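Wednesday, May 15, 2024

Up before six and could not get back to sleep, so I went down to the workshop and had the place to myself until nine. Cold in there still. I made coffee in the good pot and read over my notes from Sunday.

The jaw is the problem. Cestemeo closes fine on anything with a flat side, but with round things it pushes them away before it has hold of them. I reprinted the inner curve 2 mm deeper and put new rubber on it from the Renaud sheet, the thin kind. The print took 198 minutes and came out clean except for a little stringing at the hinge, which I cut off with a knife.

Went back over the spring as well. The one that came in the Vetia kit is too stiff and my thumb gets sore after a short while. I swapped it for one out of the drawer. Better, but now the trigger rattles. Will try a washer.

The Parnari order has still not shown up. It has the two bearings and the long screws in it. They wrote that it shipped on Friday. If it isn't here by the weekend I will buy the screws at the hardware store and pay too much.

After lunch I did the marker panels. The old ones had started to peel at the corners and the tracking would jump whenever my wrist turned. I glued the new ones down flat and left a weight on them for 34 minutes, then ran the calibration. It failed the first time because I had the wrong size typed in. Second time was fine.

Then floor work for the rest of the afternoon, one hand in the tool and the other free, same order each time so the runs can be compared.
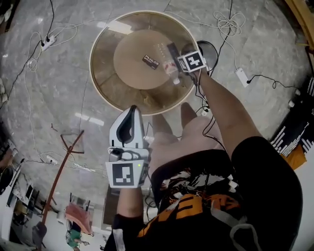
My knees are not made for this and I need to find a cushion. I also want to do something about the cables before the next long session, at least tape the power strip down and get the spare lengths off the floor.

Wrote the settings on the inside cover of the notebook so I don't lose them again. I want the jaw settled by August, and the wrist joint after that.

Soup for dinner. Bed early.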